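Tekstead: a word list of kitchen and household talk

README, last touched 2020-03-22
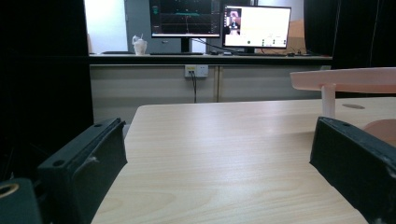 What is in the list, and where did the words come from?

Mostly short everyday phrases people say at home, typed up from old letters, recipe cards and shopping notes. I started with a shoebox of my aunt's letters and then friends began handing me theirs, so it grew from there. There are 200 letters in it now, plus a pile of recipe cards I never numbered properly (sorry!).

What you get

The main file is phrases.txt, one phrase per line, a tab, then the short code of the letter it came from. A second file, sources.txt, tells you what each code means: the decade it was written, the region, and whether it's a letter, a card or a note. Both are plain UTF-8. If you open them in an old spreadsheet program the accents may go funny, so pick the encoding by hand when it asks.

There's also a folder called odd. I put things in there when I couldn't decide. Is "a lick of butter" a measurement? Is "see to the stove" one phrase or two? I went back and forth on that one for most of December and then left it in odd, where it still lives.

How I typed things up

I kept the spelling the way people wrote it. If somebody wrote "tomatos" then it's "tomatos" in the list, and if the same person spelled it right two lines later, you'll find both. Tudor Nistor wanted me to add a cleaned-up column and I kind of agree with him, but I haven't done it. You're welcome to!

Crossed-out words are left out, except where the crossed-out word was funnier or more interesting than its replacement, and those carry a ~ in front. Yes, that's a judgment call. Words I couldn't read are marked [?]. Hilde Groen went over the hardest 20 letters with me on two very long phone calls and got rid of almost 80 of those marks, which still amazes me, because some of that handwriting looks like a row of fence posts.

Names and addresses

All names of people are replaced with a single capital letter, and street names are gone completely. Town names stayed in if the town is big. I asked every family before using their letters, and 3 of them said they'd like to stay out of it, so theirs aren't here in any form. If you spot a name I missed, please write to me before you write to anyone else and I'll pull the line.

What it's good for

Emilian Pîrvu used it for a spelling game for his niece. I use it for crossword clues (don't laugh). It would be fine for looking at how people talk about food, or for checking a dictionary against real kitchen words. I wouldn't use it to say anything big about how a whole region talks, as a few keen letter writers fill up a lot of the lines. One lady wrote about plums so often that she has bent the whole fruit section out of shape.

Known problems

Line breaks inside recipes are a mess.
Some cards have no decade, and their code ends in x.
"Oven" and "stove" got swapped in one batch when I was typing late at night. I fixed the ones I found.
The sort order changes depending on your system, so don't trust line numbers.

License and thanks

Use it however you like, just mention Tekstead somewhere. Big thanks to Sebastian Pop, who wrote the little script that checks for stray tabs and who was very patient when I broke it. Corrections are welcome by email or as a patch, whichever is easier for you. I usually answer in the evenings, after the dishes.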